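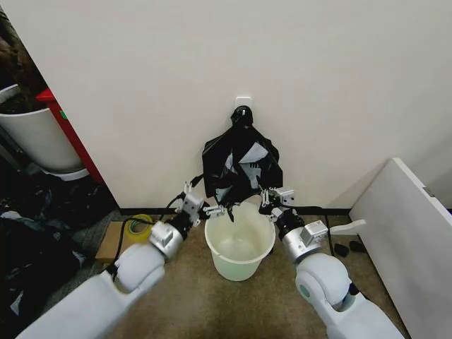
Two arms, one bag, one bucket. Each gripper has a bottom corner; the top is still knotted over the hook.

Last updated: May
Filed under: Makers / Home Robotics / Long Reads

The trash bag won. For most of the spring, anyway.

I share a workshop at Fonwood, which is a grand name for a carpeted unit behind a tile showroom, and for months the big project in there has been getting two robot arms to deal with a garbage bag. Hang it up. Get hold of it. Open it. Get it over a bucket. A job I do at home with a phone wedged under my chin.

People hear "robot" and want to know about the backflips. I tell them about the bag. They go find another conversation.

But look, a bag is a horrible object. It has no shape. It has whatever shape you gave it last, plus some ideas of its own. A wooden block stays a wooden block while you think about it. A bag slides, folds, sticks to itself, puffs up when the heating kicks in. Shiny too, so the cameras see a highlight and take it for an edge. Grab the highlight, get air.

We got a lot of air.

The arms

They came as a kit from Oteck, a small outfit that sells mostly to schools and to people like us. White shells, metal joints, two-finger grippers that open and close and do nothing else. No palm, no thumb, nothing you could call a fingertip. The instructions were fine up to the wrist and then went vague, the way a recipe does when it says "cook until done."

Building them took longer than I want to put in print. First arm went together over a string of evenings and I was proud of it. Second arm was faster, and better, so then the first had to come apart again to match. Anybody who's built a pair of anything knows this. You should build three and throw out the first one. Nobody has the money.

Worst part: cables. Every motor wants power and every motor wants to talk, and the cable that does both has to go round joints that spend all day turning. Too short and it yanks the plug at full reach. Too long and it loops down and catches on whatever's on the floor. Ours loop down. I've shortened them, lengthened them, taped them, un-taped them. Spiral wrap helped some. At a certain point you accept a loop and keep the floor clear, or mean to.

The shared part of shared workshop matters here. There are 3 of us on the bag project and a rotating crowd on everything else, and things travel. Tape guns wander. My good side cutters went to live in a kayak repair. You come in at 7 p.m. with two hours and a plan and spend the first one looking for a hex key. I'd guess this is true of every shared space on earth, and I'd still take it over my garage, where there's no one to tell me I've got the elbow on backwards.

(I had the elbow on backwards.)

The hook

First attempts, the bag was lying on the carpet. Sensible, we thought, that's where bags end up. The grippers pushed it around like kids with broccoli. A flat bag on a carpet has no edge to get under, and metal fingers that close sideways need something standing up between them.

Then we tried it in a box. Then draped over the back of a chair, which worked once, on a night when nobody was recording, so as far as the other two are concerned it didn't happen.

The hook was the fix. A little white stick-on one, the kind you'd use for a dish towel. Knot the top of the bag, loop it over, let gravity do the boring part. Now the plastic hangs down and spreads out by itself, and the loose end is where you left it, more or less, give or take the heating. And you have it at a height where both arms can reach without folding themselves into a pretzel.

Some people call that cheating. I've had this argument a few times. My view is that every factory on the planet is full of hooks. You don't make the machine do the hard version of a job when a dish towel hook makes it the easy version. Later on, sure, take the hook away. Later on.

It has to be stuck on properly, by the way. Clean the wall, press hard, leave it alone overnight. We did not leave it alone overnight the first time. It came off in the middle of a pull and the right arm went sailing off with a bag and a hook and a neat oval of the landlords paint.

The pull

So. Left gripper takes the left bottom corner. Right gripper takes the right. They pull apart and the mouth comes open over the bucket. Written like that it's nothing.

What goes wrong:

Pull too hard, plastic stretches, then it's a thin gray string and the corner's gone for good. Pull too soft and the two sides stay stuck together. One arm gets there early and drags the whole bag sideways before the other has a hold. Fingers close on one layer when you wanted two, or two when you wanted one. Fingers close on nothing and the software is sure it's got something.

That last one ate weeks. These grippers know how far shut they are, and that's about all they know. Thin plastic is so thin that "holding a bag" and "holding nothing" come out as nearly the same number. We tried reading the motor current. Noisy. We tried rubber pads on the fingers, which gripped great and then wouldn't let go. Back to bare metal, squeezed a bit harder, with a small tug right after closing. If the bag moves in the camera, you've got it. If it doesn't, open up and go again.

The small tug is the best idea any of us has had. It's what you'd do yourself with cold hands.

Timing between the two arms was the other thing. I had them as two programs for a long time, left and right, shouting at each other over the network. Bad. You want one brain and two arms. When we switched to a single controller that plans both together the difference was so plain I felt a bit sick about the months before. Do that first. If you read one paragraph of this, do that first.

Teaching it

We went back and forth on how to tell it what to do. Started with hand-written moves: go here, close, go there. Works perfectly provided the bag is exactly where it was last time, so, never.

Now we mostly show it. One of us drives the arms by hand, does the job start to finish, and it records what the cameras saw and what the joints did. Then again. And again. A decent session is 30 runs and by the end of it you have opinions about the brand of bag. We use Seledex for sorting the recordings, tossing the bad ones, labeling where the grab begins and ends. It's a bit clunky and it logs you out if you go make coffee, but it doesn't lose things and the price is right.

Learned the hard way: keep the ugly runs. We'd been throwing out every try where the grip slipped and had to be redone, so the thing only ever saw perfect grabs and had no clue what to do after a miss. It'd just freeze there with its hand out. Once we kept the fumbles in, it started to recover. Not always. Enough that I stopped hovering over the off switch.

Also learned: move the bucket. A few inches each time, and swap the bucket now and then. Ours is a light green see-through thing and for a while I'm fairly sure the system was finding that green and nothing else. Somebody put a blue one down and it reached for the tape on the floor.

And light. There's a window to one side, and bags at noon don't look like bags at 9 p.m. We ended up doing sessions at odd hours on purpose, which my family has views on.

The Ó Súilleabháin frame

The stand gets asked about more than the arms do. It's built from plans that go around the forums under the name Ó Súilleabháin, I've never found out wether that's a person or a boat. Good plans. Wide feet, shoulders set low enough to work near the floor. Most home builds put the arms on a desk, and desks are fine, but the chores I care about are down at shin height. Bags, buckets, laundry, whatever the dog did.

Two changes if you make one. Go heavier on the base than the drawing says, because with both arms stretched out in front the whole business wants to tip. And on carpet, put a sheet of ply under the feet. Carpet gives. You calibrate everything, it's lovely, you come back the next day and the whole rig has settled a hair to one side and every grab is off by the same annoying bit.

Where it's at

It gets both corners more often than not. It opens the bag more often than it used to. Each go takes 60 seconds if it isn't fumbling and there's something very calming about it, the two arms coming in from the sides, that tiny tug, tug, and then the slow pull. Visitors talk over the first half and go quiet for the second.

Folding the edge down over the rim is next, and it's a beast. You have to let go with one hand while the other keeps the tension, then come back for a bit of plastic that has moved. We've had it go right 3 times. I can tell you what song was on for each of them.

Things I'd buy again: the grippers, plain as they are. A big box of the cheapest bags going, they tear, and tearing tells you you're pulling too hard. More hooks than you think.

Things I wouldn't: the rubber pads. The fancy cable chain, which rattled. A second-hand depth camera that couldn't see black plastic at all, it just showed a hole in the wall the shape of a bag.

As for what it costs, less than a used car and more than I told anyone at home. Split between us it's bearable. The parts list is pinned up by the door at Fonwood and you can come and copy it down, evenings are best, knock loud because the saw's usually going. Bring side cutters if you have a pair to spare.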